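Frequently Asked Questions: Reporting from the Nanska Ceasefire Zone

Who runs the monitoring mission?
The Kellholm Observer Office has run it since February, under terms signed by both parties to the truce. It has 252 observers at 6 field stations.

Can residents report a violation?
Yes. Call 2212 from any local phone, or speak to an observer in person. Callers do not have to give a name.
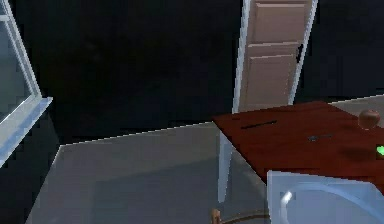

Reports may be made in any language spoken in the district. An interpreter will join the call when one is needed.

What counts as a violation?
Shelling, armed movement across the line, the taking of detainees and the blocking of aid – whichever side is responsible.

Are reports made public?
A summary is issued every 4 weeks. Names of villages are left out where residents could be put at risk.
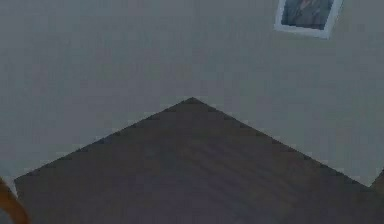
Asger Fogh

Can the mission protect my family?
No. Observers are unarmed and have no power of arrest. Requests for shelter are passed to the relief desk in Mikia, which is open until 6 p.m.

How do I file a complaint about an observer?
Write to the Snorradóttir Review Panel, care of the Mikia desk. The panel replies in writing.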